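Grostell depot, June

Up at five and at the gate before the first lorry. Willems had sent two trailers instead of one, so the morning plan was no use by half past six.

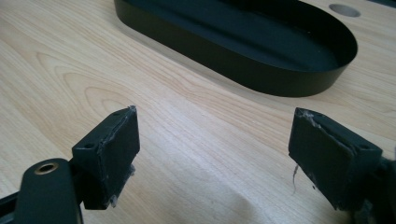
Stijn Van Leeuwen moved the Ralamden pallets to bay 7 and we cleared the second trailer from there. It took until ten. There were 52 cartons with the old labels on them, and each one had to be scanned by hand and put back in the system. Nele De Smet did most of it while I rang the Willems office – engaged twice, then a young man who said he would look into it.

The people from Wurkotik phoned after lunch about the new booking software. They want to switch us over at the end of the month. I asked for a fortnight more, as half the drivers haven't got their logins yet. No answer on that so far.

Last trailer left about 20 minutes late, which the driver didn't seem to mind. Nele has the early shift tomorrow and I'm on at nine. Must remember to take the bay keys back, they are still in my coat.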